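Dridumo update, Mar 21, 2019

Quick one from Keerthana Amin. Door-opening set now at 1423 demos, all done with the hand-held gripper. 290 of those are cupboards with paired handles, still the hard ones.

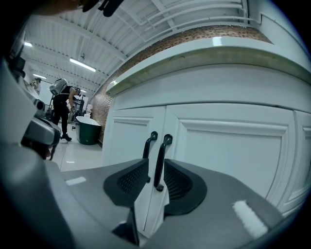 Training on the mixed set next, then the arm gets its turn. Saranya Hegde wants 19 unseen doors for the test, handles first, drawers later. Results by July hopefuly. Anyone with odd kitchen units going spare, shout.

Recent items
Fistari grasp tests
Drellano visit notes

Contact | © Dridumo | Back to top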